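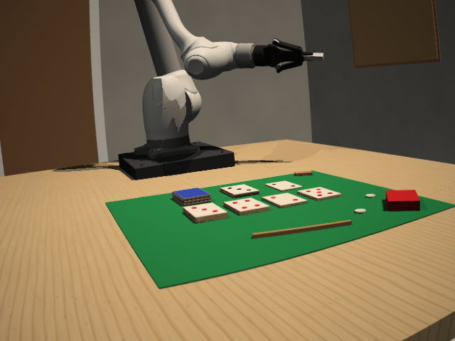
Equipment Planning Board — Simulation before purchase

Pillotgate_Lab
Our department requests comments on the draft budget for a tabletop arm. The proposal is to license 24 simulation seats from Panbridge for 9 months and to defer the arm itself.

mfinanga
I support the deferral. Card handling should be tested in simulation before funds are committed.

puva_procure
I must disagree. Simulated contact with thin cards is a weak basis for selecting a gripper. Please attach the layout under review.

Pillotgate_Lab
Attached.

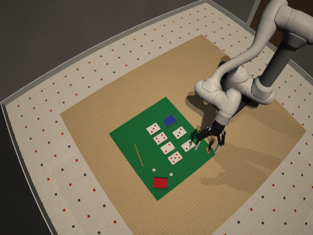 Card layout in simulation, gripper open over the mat.

puva_procure
Thank you. The layout is suitable for reach studies — my objection concerns grip only. I would reserve funds for one loan unit.

mfinanga
A loan would also require insurance. Which budget line would carry it?

Pillotgate_Lab
Line 352. Line 355 is restricted to software.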